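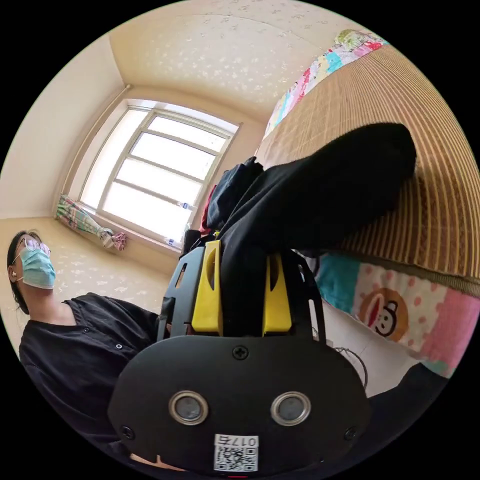

Black fabric, yellow fingers.

Back from the Fokham meeting, feet killing me, typing this before I forget half of it. Council voted to put off the bus decision. Again. Third time. Pushed to February now.

For anyone new, the plan is to cut the evening bus between Fokham and Gulon and put the money toward road repairs on the Gulon side. Gulon's council already said yes back in the fall. Ours can't make up its mind. Jatoi wants in on the road money but doesn't want to pay for the bus, so no idea why they get a seat at the table but they do.

Room was packed. 70 chairs and people standing along the back wall. I got there late and stood by the radiator, which was a mistake.
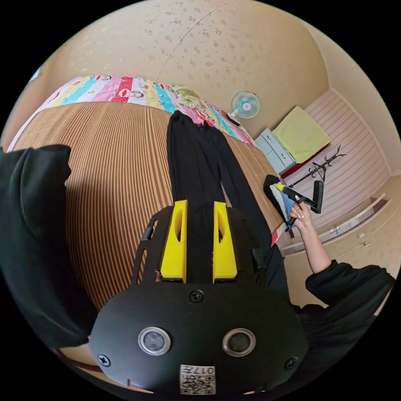 Public comment went on forever. Two minutes each, and the mayor let everybody run over except the guy from Hullier Road, who got cut off mid sentence. Didn't love that. He was talking about the night shift at the packing plant and how folks there get home if the last bus goes at 6. Good question. No answer.

The petition got handed in too. Over 3,000 names. The clerk said they'd have to be checked agianst the voter roll first, which, fine, but it was also news to the people who collected them. You'd think that would of been on the form.

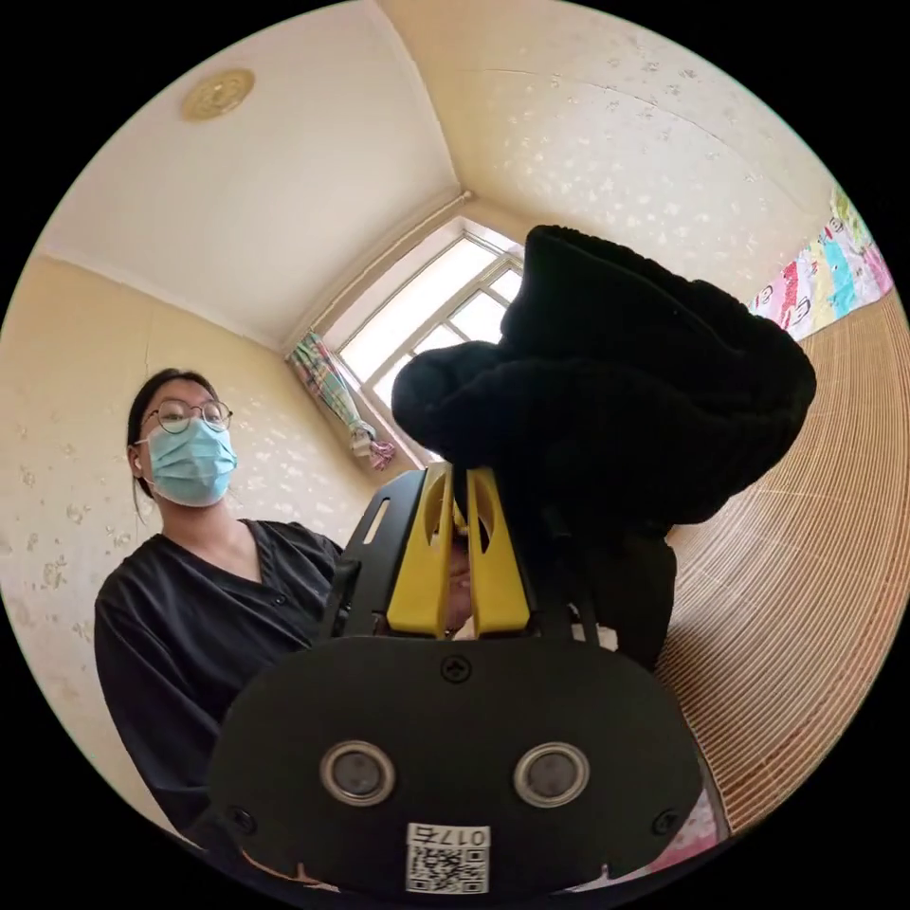 Solveig Isaksson
Dec 4, 2019

OK the numbers part. The evening run carries 36 riders on a normal weeknight according to the handout. The handout doesn't say which weeks they looked at. I asked. They're going to "get back to me." If it was the summer then it's useless, school was out and the plant was on short hours.

And the road repairs, no list of roads. None. Just a total for the whole thing and a map with a shaded blob on it. How do you vote on a blob.

Two council members said they'd vote no tonight if it came up. One said yes. Rest of them looked at the table. So it got tabled, ha.

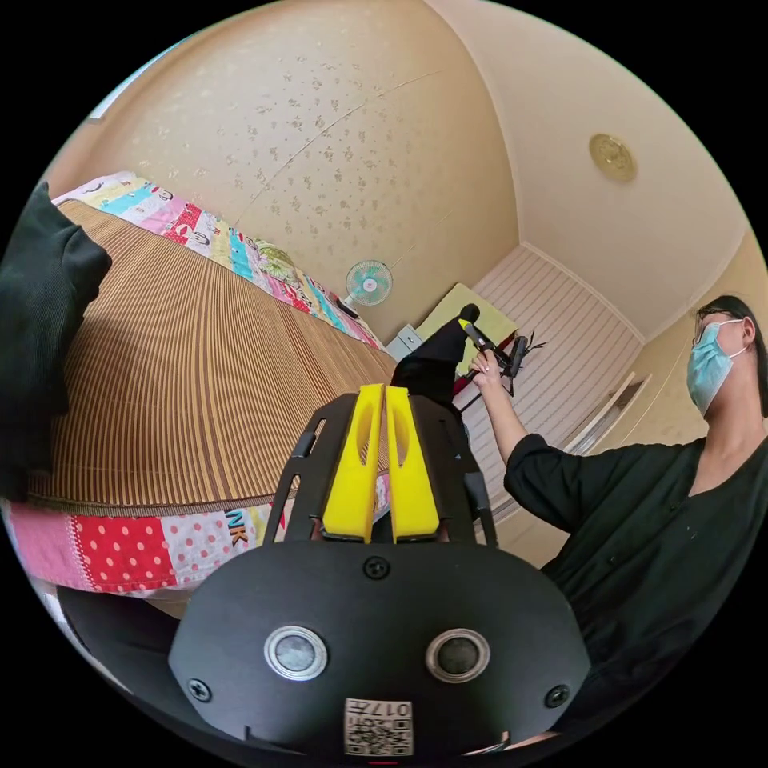 Marcy: You left out that Jatoi asked for a joint session before the vote, all three councils in one room. It was near the end, maybe you'd gone. I think it's the only way this gets settled, and it should be in the evening so plant people can come.

I did miss that, left before the closing items to catch, yes, the bus. A joint session sounds right to me. Will email the clerk tommorow and ask for a date, and for the rider counts again while I'm at it.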